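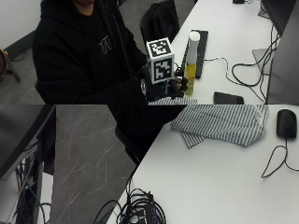

Ghizlane Gaber has spent four years testing home machines for Kurker, a small firm that advises stores on what to put on their shelves. Ask her when a robot will wipe down the kitchen and she laughs before you get to the end of the question.

"I get asked in August, I get asked at Christmas, and I give the same answer," she says. "It can wipe a counter now. It can't wipe yours."

What she means is that most of the demos she gets sent are filmed on a clean surface with one object and one cloth. A desk people work at has cables all over it, a phone near the edge, a keyboard where the bottle ought to go. A person reaches past all that without thinking. For a machine, every bit of it is a thing to knock over.

Take bottles. Gaber ran a test of her own last summer with an arm from Rokau, and the job was to pick up a bottle of cooking oil, move it to the other side of a table and set it down. It did fine on a bare table. Then she put out the sort of stuff people leave lying around and ran it 48 times. It got the bottle across 26 times.

"Would you keep a waiter who did that?" she asks. "And we hadn't even asked it to take the cap off."

Cloth is worse, in her view. A bottle is the same shape every time you look at it. A dish towel dropped on a table never is, and she has yet to see a machine find the corners of one at a speed she could stand to watch.

Her colleague Ayman Ashour is a bit kinder. He thinks the newer way of doing things, where people do the chore by hand with sensors on and the machine learns from the recordings, has a better chance than writing out rules for every move. "You do get something out of a real hand going around a real bottle," he says. "How hard it squeezes, which side it comes in from. We used to guess at that."

Gaber grants him the point, up to a point. She wants to know how many kitchens and how many desks it takes, and she says the sellers go quiet when she brings it up. Danko told her its training set covered 142 chores. She asked how many of those were done in more than one room and is still waiting to hear.

So is there anything she would buy? She thinks for a while.

"A dishwasher," she says. "Mine is 2 years old and I love it. But I still have to load it - and that was the part I wanted help with."

Ashour says he'd give it ten years. Gaber says he told her the same thing when he was hired.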